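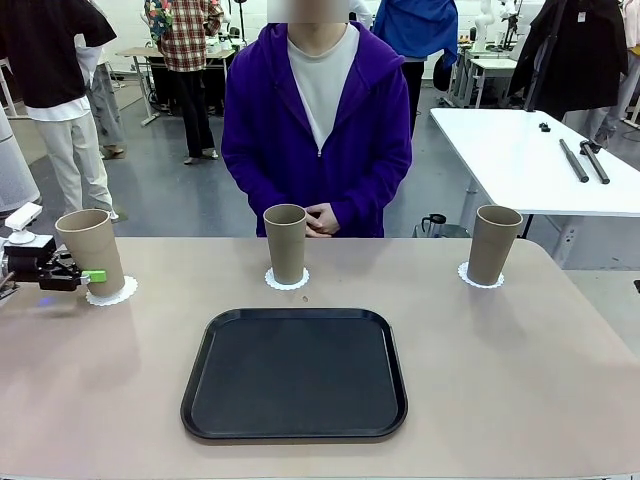
Gekari running jacket, outlet price – quick review

Bought this at the Urkell outlet in Jendcombe, in the December clearance. Tag said 81, marked down from a lot more, and I got a bit extra off at the till for having the shop's card. No idea if that's still on. Worth asking.

Size first as that's what people always want to know. I'm a medium in nearly everything and the medium is snug. Fine over a thin top, not over a jumper. The sleeves are long, good for me, maybe not for you. My brother tried it on and couldn't get the zip past his chest, he took the large and that fitted him well. They had plenty of large and XL on the rail, hardly any small. If you're small go early.

Colours were black, navy and a sort of mustard. I went for navy. Mustard looks better on the website than it does in the shop.

Have worn it for almost 600 km now, mostly before work, mostly in drizzle. Light rain is no problem. Proper rain comes through at the shoulders after half an hour or so, and once the shoulders go the rest follows. The label says "water resistant" so fair enough, I suppose, but the sign over the rail said waterproof and it isn't. Somebody at Urkell should change the sign.

Wind it handles very well. Best thing about it. I had a Cao jacket before this, cheaper, and the wind went straight through the front of that one. Cao had better pockets though. The Gekari has 2, both shallow, and my phone fell out twice before I gave up and bought a belt. There's a little key loop inside the left one which does work.

Zip is stiff. Was stiff new, still stiff. Got a bit better after I rubbed a candle on it.

Washing – cold, inside out, no softener. I forgot once and put it in at 40 with the towels, no harm done exept the reflective strip on the back has started to lift at one corner. Dries overnight on a hanger.

Returns, since a few of you asked under the shoe review. Clearance stuff can be swapped but not refunded, and you need the reciept AND the tag still on. The man on the desk was very clear about that. Jérémie Pruvost from our running group took his back without the tag and got nowhere.

Would I pay full price? No. At the clearance price yes, for dry cold mornings and a bit of drizzle. If you run in real rain get something else and spend more.

4 out of 5 at what I paid, 3 at full price. Trousers from the same range next, when I've worn them enough. The waist is odd.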